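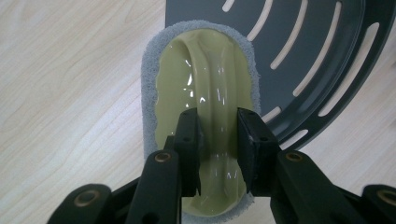 One reader of my last note, from the Gundale group, wrote to me that ten clean demonstrations are worth more than a hundred messy ones, and that we should delete every attempt where the hand hesitates. I have thought about this for a long time and I do not agree.

At Dondolen we collected 58 examples of scrubbing in December. In 10 of them the person missed the handle and had to try again. We trained 2 versions of the policy, one with these examples and one without. The version without them looked very elegant - until its first bad grasp. Then it continued to move over the table as if it was holding the pad.

A learning system can only copy a correction if somebody has shown it one. When we remove the hesitation, we remove also the moment where a person notices the mistake and repairs it.

I accept that some recordings must go. If the operator was tired or did not understand the task, I delete them too. But I would like that we write down the reason each time, and keep the slow ones.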